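Against the Toy Bin

Writing this fast because the library swap is Saturday and people keep asking me what to bring. Short answer, less. Long answer, the rest of this.

We have too many pieces. Not too many toys exactly, too many pieces. I emptied the bin in our front room last week after my son couldn't find the one thing he wanted, and it came to 468 separate bits. Tracks, wheels, half a tea set, animals with no farm. I counted because I was angry. He is four. I don't own 468 of anything and I've been alive a good while longer.

And he doesn't play with it. He wades in it. Tips it out, stirs it with one foot, walks off and asks for a snack. For months I thought that was him. Short attention, tired, the age. It was the bin.

My friend Pushpa Bhardwaj ran a daycare in Palgate out of her own basement for years, and she never had a bin. She had a shelf. On the shelf were trays, and on each tray there was almost nothing. Four cups. A few blocks. When I first saw it I felt sorry for the kids, I'll admit it. Then I sat on her stairs with a coffee and watched a girl stack and unstack the same blocks until the coffee was cold. No music, no lights, no one telling her good job every ten seconds (I do this, I can't stop).

Now the objection. Bakari Waweru, who lives across from us and has three boys, says this is all very nice if you've got one kid and a shelf. He's right about some of it. Three boys and four blocks is a fistfight. He also says kids like a mess, that digging is half of it, and that he grew up with a coffee can full of junk and remembers every screw in it. Fair. But a coffee can! That's my point, Bakari. You could know what was in it. Nobody knows whats in our bin, including the person who paid for it.

Paid is the other part. Last winter I nearly bought the big Liapis building set. 1,998 pieces, comes in its own trunk. The trunk was what got me, I wanted the trunk. Stood there in the store doing the math on birthdays. What stopped me was picturing it in March, trunk broken, pieces in the bin with everything else. The stores sell by the count becuase the count is easy to print on a box. Same way cereal gets bigger. There is no sticker for "he'll use this for a year."

I don't think small is magic either. I tried the shelf thing too hard at first. Took away nearly everything in 2 days flat, and he cried for a dump truck I had honestly forgotten, and I had to go out to the garage at bedtime and dig it back out. Lesson there. Ask first. Let them pick what stays. His picks were odd and mostly better than mine.

What we do now: a handful of things out, the rest boxed up in the closet, trade when he asks. Some weeks I forget and it's the same stuff for ages and he doesn't care. Pickup takes as long as one song. The dog has stopped eating wheels.

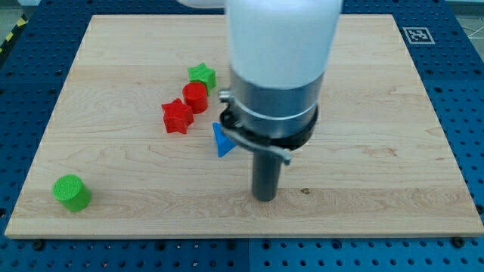
Five small plastic shapes on a maple board.

That many is plenty for a morning. Big, small, line them up, knock them off, start over. Grown-ups want to add to it right away. I do. I see a kid happy with a few shapes and my brain goes, ooh, he'd love the set. He has the set. He's looking at it.

So for the swap. Please don't bring bags. Last time in Plitodley there were 400 bags of mixed bits by noon and most of us took home a different bag of the same junk, me included. Bring one thing that's whole. A puzzle with all its pieces, checked. A truck with wheels. If it's broken or you can't tell what it went to, let it go at home.

And if your kid wants to keep the weird plastic goose, keep the goose. Doors open at nine, side entrance, the front one sticks.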